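Can a machine fold my towels yet? (Household Tech > General)

nquiroga
Serious question. We run 14 washers and the folding table at a small laundromat in Botthorpe, and my back has started filing complaints. Every May some video shows a robot folding a T-shirt and every May my brother-in-law sends it to me. Can I buy one of these or not?

trullberg_dad
You can buy one. You can also buy a yacht. My robot vacuum has been defeated by the same bath mat 100 times and it shows no sign of personal growth.

Nesma T.
Folding is much further along than you'd think. Two arms and a lot of demonstrations will get you a decent towel. I've watched it done start to finish, no human hands.

nquiroga
How long for the one towel?

Nesma T.
A couple of minutes. But it doesn't get bored.

nquiroga
My customers do.

nelu_o
Disagree with the gloom. I work in a shop that makes drawer runners and a machine has done the packing for years. It does 1,000 boxes a shift and never asks about parking. Chores are next.

trullberg_dad
Every one of those boxes is the same box, Nelu. Show it a fitted sheet. Show ME a fitted sheet, for that matter.

Nesma T.
Fitted sheets are unfair to everyone. Flat square things are a reasonable place to start, and that's where most people do start.

nelu_o
So Nicanor should open a laundromat for napkins.

nquiroga
Don't tempt me. I'd still have to get them out of the dryer, find the one with gum on it, and argue with Mrs. Soliman about whose they are.

Nesma T.
Fair, the sorting and the arguing are still yours. Give the folding a few years. This is about the level of problem I mean, two arms and one piece of cloth:

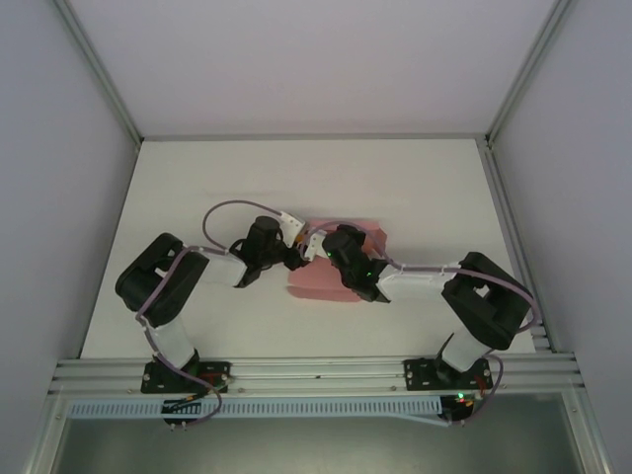
Two arms, one pink cloth, no fitted sheets.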